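FOR IMMEDIATE RELEASE
10/04/2024

Rugemalira opens Terkurcombe sorting evenings in Wurnbridge

WURNBRIDGE - Household storage firm Rugemalira is starting drop-in sorting evenings at the Terkurcombe cafe space, first one this month. Bring a bag of the stuff that has no home. Leave with it in a box. Tables, chairs, coffee, boxes to try out.

The evenings grew out of a trial in July at the firm's Edstead shop. 93 people came through, most with gym gear, cables and kids' things they'd been stepping over for months. Edstead was too small for it. Terkurcombe has the long counter, proper tables and late opening, so that's where it goes now.

"People buy the box first and think second," said founder Mwangi Rugemalira. "Sit down, put your things on the table, see what you realy have. Then pick the size."

Format is simple. One table, one open-topped fabric box, one pile. Awkward shapes welcome: foam rolls, water bottles, anything that rolls off a shelf. Tall things stand at the back, long things go in on the diagonal or get a box of thier own. Staff on hand, no selling at the tables.

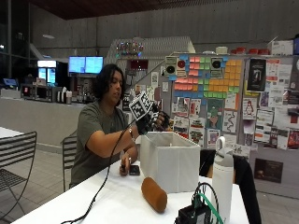
What does it cost to come along?

Entry is free, and coffee is at normal cafe prices. Boxes can be tried on the night and handed back, or bought at the counter on the way out.

Four evenings planned so far, 100 places in total across the run. Book by phone or at the Edstead shop, walk-ins if there's a free chair. Please keep it to one bag each. No paint, no food, no glass.

Rugemalira has also set aside 1685 dollars from box sales to buy shelving for the Wurnbridge after-school room. Delivery to follow once sizes are agreed.

Second run under discussion, Edstead customers get first notice by mail.

About Rugemalira
Fabric boxes, shelf bins and drawer dividers for small homes. Shop in Edstead.

Press contact: Mwangi Rugemalira, at the Edstead shop. Interviews by arrangement, mornings best.

ENDS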